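Sirmont Flower Library: progress report to the Lokance Community Fund
Period ending August

What a good few months it's been! Since our last report the flower library has gone from a stack of boxes in the back hall to something people can borrow from, and we're really pleased to show you where your grant has gone. Sorting is well under way, the roses are getting their turn on the table, and the hydrangeas have a basket.
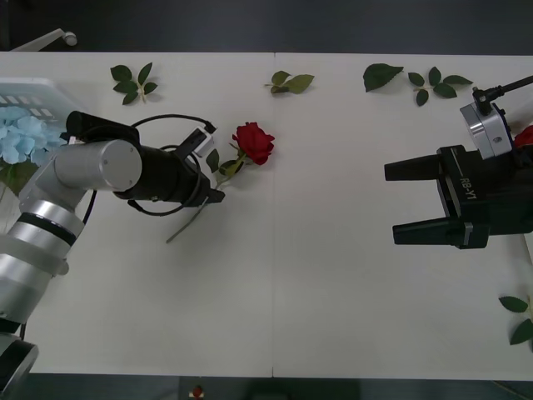
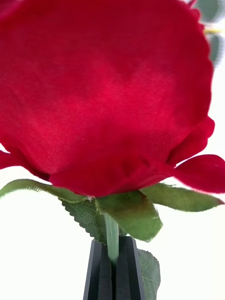
Cloth roses and greenery at the sorting table, Sirmont.

Stock
The library now holds 871 stems, counted in at the end of the month. Most came from the Doucet wedding hire business when it closed its doors, and the rest were donated by households around town. The roses are our most requested flower by a long way. The better ones are lovely up close, with a fine weave in the petals and felted green under the bloom, and they hold their shape well on a long table.

Some fraying along the petal rims is normal in cloth flowers of this age. We trim the loose fibres where we can and leave it alone where trimming would spoil the curl. Leaf sprigs that have come away from their stems are kept as well, as they're handy for filling out a thin arrangement or mending another rose.

Lending
We've filled 7 bookings so far: four weddings, two school concerts and a very cheerful 90th birthday. Everything came back, including a bag of petals from the birthday that we hadn't realised was missing. Borrowers have asked for more white and cream, and we'd love to oblige, but our colours lean heavily to red for now.

Storage
The Kudberg shelving went up on a Thursday and is already earning its keep. Slotted plastic baskets have turned out to suit the big hydrangea heads much better than the old cartons, which squashed them. We'd like to move the rest of the large blooms over before the spring bookings start.

Still to do
Labelling is behind. We planned to have every bundle tagged by now and 3 shelves are still waiting, mainly the mixed foliage, which takes ages to sort by type. The online booking page is also 2 weeks late but the form itself works nicely in testing.

Spending
We are within budget on shelving and baskets. The labelling line is underspent and we'd like to carry it into next quarter, with your approval. Receipts are attached to the emailed copy.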